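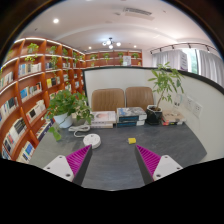
View from the hand gripper, fingers open, yellow object ahead.

**Gripper demonstrations: how to begin each one?**

**Mahlet Derese**
I am teaching a pick task with a hand-held gripper, on a table with books and plants. I have recorded 10 demonstrations. In replay the arm hesitates before the grasp. Should I start each demonstration from the same place, or is it better to vary it?

**Henok Woldemariam**
Vary the start, but keep the approach calm. I had the same hesitation, and in my case I was stopping my hand above the object while I decided how to turn the wrist. The robot learned the stop too. Decide first, then move in one go – and close the fingers only when the object is between the pads. Also, 10 is very few. My first useful set was 546.

**Nigatu**
Check your gripper calibration, mine was wrong for 2 days.

**Skikier**
I agree with Henok. Please move the small yellow thing between recordings also.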